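3.2 Collecting demonstrations by remote control

All demonstrations were collected on the Naltetden cell, which consists of a single KUKA arm, a two-finger gripper and an open metal bin clamped in place on the floor of the lab. The operator sat at a desk next to the cell and moved the gripper with a six-axis hand input device. Each motion of the device was read as a velocity command for the tool point, and the arm controller solved for the joint angles. Two buttons on the device opened and closed the fingers. A third button marked the start and end of a demonstration.

We chose remote control over hand guiding for two reasons. In hand guiding, the operator's arms and head block the fixed camera for much of the motion, and a policy trained on such images learns from views that it will never meet at run time. The second reason concerns force. An operator who pushes the arm directly can feel when a finger touches the bin wall and will correct for it without any visible cue. The policy has no such sense of touch. With remote control, the operator has to rely on sight, so the corrections in the data are tied to things that a camera can record.

Three operators took part (B.G., L.S. and R.S.). Each completed 50 practice grasps, which were discarded, before recording began. The final set holds 2,873 demonstrations. A demonstration was kept if the object was lifted clear of the bin floor and held until the stop button was pressed. Failed attempts were stored apart from the main set and are used only in Section 5.4.

The bin was filled by hand from a pool of household and toy objects chosen to vary in shape, stiffness and surface finish. Clear and tinted plastics were included on purpose, as were dark objects with little contrast at their edges. Objects were placed without a fixed pattern and were allowed to lean on the walls or touch each other (Figure 4).

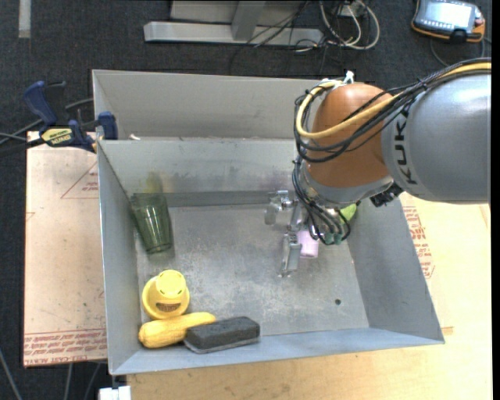
Figure 4. Gripper lowered into the bin during data collection. A tinted tumbler leans near the rear left corner; the ear of corn and the black block are grouped close to the front wall.

Operators were told to approach from above where possible and to choose the target themselves. The order of picking was therefore not controlled. Later review of the logs showed that all three operators tended to leave objects near the walls until last. These grasps are harder because one finger must pass between the object and the metal, and the wrist often has to turn first to keep the upper links clear of the rim. To balance the data, we ran a further 300 demonstrations in which every target was placed against a wall or in a corner. These are included in the total given above.

Commands and joint states were logged by the Fetedus recorder on the same clock as the camera images. Delay between the input device and the arm was measured before each session, and a session was not started if the delay was above 200 ms. Large delays cause operators to move in short steps and wait for the arm to settle, and this stop-and-go style carries over into the trained policy. We removed pauses at the start and end of each demonstration but left those in the middle unchanged. An early version of the filter also cut the middle pauses, and the resulting policy closed its fingers too soon on objects that were still rolling.

Camera pose was fixed for the whole collection period. The bin was not moved between sessions, but small shifts were found after the arm pressed on a wall. The bin position was checked against a stored reference image at the start of each session, and the clamps were tightened when needed. No correction was applied to the recorded images. We regard the remaining error as part of the normal variation that the policy should tolerate.

3.3 Action labels

The raw velocity commands are noisy and differ in style between operators. L.S. used long, smooth motions with few reversals, while R.S. made frequent small corrections close to the object. Training directly on these commands gave poor results in early tests. We instead took the measured tool pose at a fixed interval ahead of each image as the label, which removes most of the device noise while keeping the path that the arm followed. Finger commands were kept as recorded.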